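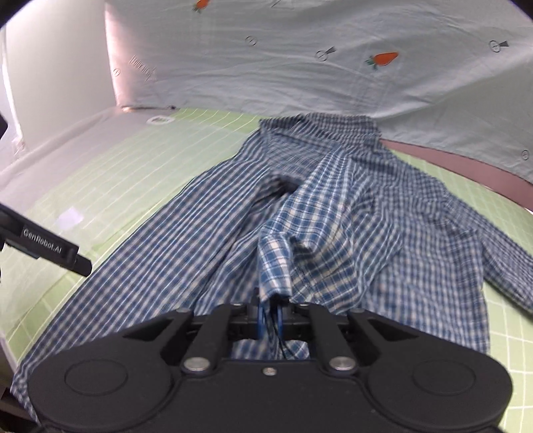 Plaid shirt on the cutting mat, collar at the far end.

I have folded shirts on a cutting mat since July, and the grid is the reason. A bed gives no reference lines. A mat does, and the width of the fold can be read off it without a ruler. Mine is light green with white lines and came from Laneo. Any mat will do if it is wider than the shirt is across the shoulders.

The sequence I settled on:

Lay the shirt with the collar away from you. Flatten the collar first and leave it alone after that. Pull the hem straight down until the side seams run parallel to the grid. Sleeves go out to the sides, then across the back one at a time. Fold the sides in, then bring the hem up in 2 moves.

Checks help and also mislead. On a small check you can see at once when the cloth is skewed, but the pattern is rarely square to the side seam on cheaper shirts, so line up the seam and ignore the check. I lost a fair amount of time to this on a Dhillon shirt whose front panels were cut a few degrees off. It looked crooked when folded correctly and correct when folded crooked.

A ridge down the middle is the usual fault. Pressing it flat with the palm sets a crease. Pinch the ridge, lift it clear of the mat and let the cloth drop back, then smooth outward from the placket.

Folded width should match the drawer. My Bretness drawers are 700 mm wide inside, and at 188 mm per shirt I get three columns with enough slack to pull one out - four would need a narrower fold, which bends the collar points.

I tried the plastic folding board from Gestside as well. It is faster, but it fixes the width at a size that suits no drawer I own. The board is in the closet and the mat stays on the table.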